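Olus Island

Last updated 3/24/21

Shared 191 times - 16 comments

Olus is a small island reached by a ferry from the port town of Nirkell, and it's the sort of place people find when they've already done the big resorts and want somewhere with fewer wristbands. I've stayed there three times now and I keep adding to this article, so forgive the patchwork!

Getting there

The Ivetti ferry leaves Nirkell harbor in the morning and comes back late in the afternoon. The crossing takes more than 10 miles of open water and it can be bumpy, so sit low and toward the back if your stomach is anything like mine. There's no airport. Somebody in the 1960s started clearing land for one and gave up, and the strip is now where kids learn to ride bikes.

Geography

The island is shaped a bit like a boot, with the town of Wanigasekara in the heel and most of the good beaches along the shin. The highest point is a bald hill of 3119 feet, which surprises everybody coming in on the boat (it looks far too tall for the rest of the place). The path up starts behind the school. Go early, bring twice the water you think you need, and don't trust the second signpost - it has been pointing the wrong way on all three of my visits.

The west side is rocky and gets the wind. The east side is calm, shallow and sandy, and that's where families tend to end up.
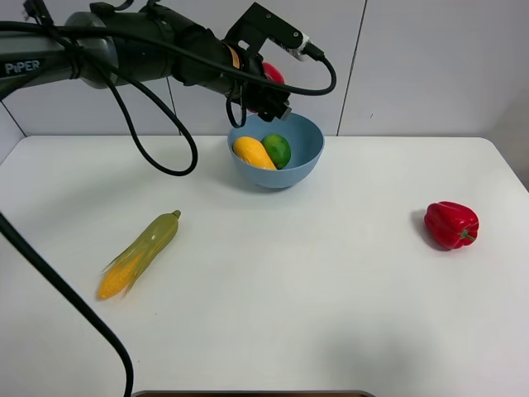
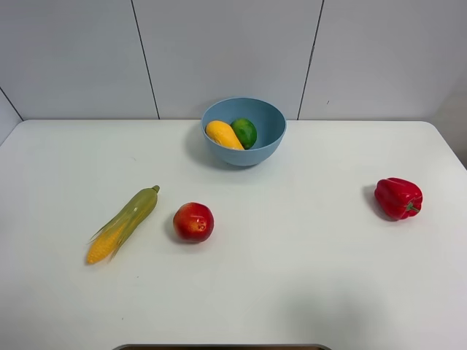
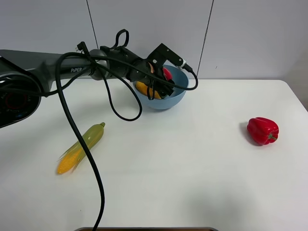 Food and markets

Eating on Olus starts with the morning market in Wanigasekara, two streets up from the ferry dock. Thulani Mathebula has run the corner stall there for years, and she'll tell you what to buy whether you ask or not. If you're renting a place with a kitchen, you really don't need much for a beach lunch: an ear of corn, a red bell pepper and a round red fruit, like the ones set out near the blue bowl in the second picture, plus some bread and the salty white cheese they sell by the slab. Most of the rentals have a grill out back, and corn done over coals with lime is pretty much the house dish of the whole island. For dinner out, there are four restaurants in town and I've liked three of them. Noura Smadi's place on the harbor does a fish stew that I still think about, and she closes when the pot is empty, so don't stroll in at nine.

Where to stay

There's one proper hotel, the Ivetti (same family as the ferry), with plain rooms and a terrific breakfast. Otherwise it's guesthouses and rentals. I stayed above Prasanna Liyanage's bakery last time and woke up hungry every single day. Rooms on the harbor side hear the boats, rooms on the hill side hear the roosters - take your pick.

When to go

July is the busiest month, when the boat races are on and the beds go months ahead. Spring is my favorite. The water is still chilly but the hill is green and you can walk in the middle of the day without melting. A lot of the shops shut in winter and the ferry drops to a couple of trips a week.

See also: Nirkell harbor; Ivetti ferry; Olus boat races

3 shares today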